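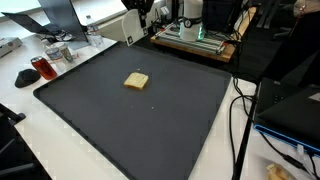 Last updated: 3 Sep 2020

Okay, so I have become a tray person. I picked up a big dark gray one with a raised rim from Drallow, mostly to stop getting toast all over my desk, and I'm a little bit in love with it! One square slice, a couple of crumbs, and every single one shows up against that dark surface (my white desk hides them until they're stuck to my sleeve).

The rest of the desk is another story. Cables in a tangle, paper cups next to each other, a soda can on its side by the mouse, a water bottle in front of the laptop. I keep telling myself I'll clear the cups after lunch and then I go get another one.

The tray was 38 dollars, and yes, I know, for a tray. The Flodier one was 40 and had handles, but I didn't want handles digging into my wrists while I type. It wipes down with a damp paper towel in no time. Next up is something for those cables, so if you have a favorite clip or box, tell me in the comments!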